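Keeping a Pile of Crime Paperbacks in Decent Shape

Most advice on looking after books was written for people who own leather bindings. I own thrillers. They cost me a few dollars each, they've been read in the bath, and a lot of what gets recommended for them is nonsense. I have tried most of it anyway.

Baking soda for musty smells. Everybody swears by this. You put the book in a sealed tub with an open dish of the stuff and wait. I gave it 3 weeks with an old copy of Ingegerd Engebretsen's The Tredska Ferry, which smelled like a cellar, and at the end it smelled like a slightly drier cellar. Standing it open on a shelf in a room with a fan going did more in 4 days. If you do use baking soda, keep it in the dish. Sprinkled between the pages it gets into the gutter and you'll be shaking it out for the rest of the series.

Dryer sheets. No. They cover one smell with another, and I don't trust whatever is on them next to paper.

Freezing for bugs. This one has something to it, but a night next to the ice cream won't do. Bag the book, squeeze the air out, leave it in a proper freezer for a couple of weeks, then let it come back to room temperature with the bag still shut. Open it early and you get damp on cold paper.

Sticker residue. The library sale in Wanville puts its price stickers right over the author's name, every time. A hair dryer on low and a fingernail will get most of them off a glossy cover. Cooking oil works on the glue too, and then you have an oily book. On a matte cover I leave the sticker alone.

Storing the overflow. Shelves fill up, and sooner or later the second copy and the ones you didn't like much end up in a drawer. Fine, with limits. A drawer packed with paperbacks is heavier than a drawer of sweaters, so use a low one and don't fill it to the top. Spines up if they fit, flat if they don't. Skip the cedar blocks.
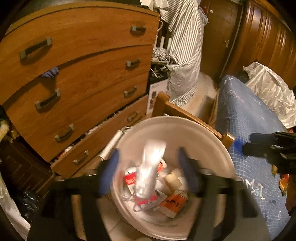 Wooden chest of drawers with dark bar pulls

I've seen it claimed that scented drawer liners "protect" paper. From what? Plain unprinted paper does the job and you can throw it out when it gets grubby.

Cracked spines. You will read that a new paperback should be opened a few pages at a time from each end, pressing gently as you go. I did this with all 8 of Margit Magnusson's Inspector Ankrah books. Seven were fine. The fat one cracked at the halfway point like they always do — cheap glue is cheap glue. Do it if you find it soothing.

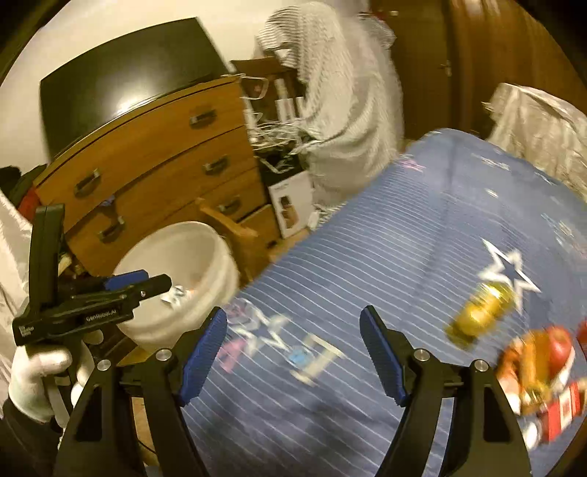

Loose pages are another matter, and worth fixing. Use white PVA glue, the kind that dries flexible, and put it on with a toothpick in a thinner line than seems right. Slide the page back in, wrap the book in wax paper and leave it under something heavy overnight. Clear tape is quicker and goes yellow. I have a Trullatel omnibus somebody taped up years ago, and the tape has let go and taken the last line of chapter 20 with it.

Wet books. Paper towels every few pages, changed often, and a fan. Skip the bag of rice. If the pages are coated and have stuck together, or there's fuzzy mold, buy another copy.

Sunlight. Red spines fade first, black ones a bit later. Move the shelf or close the blinds.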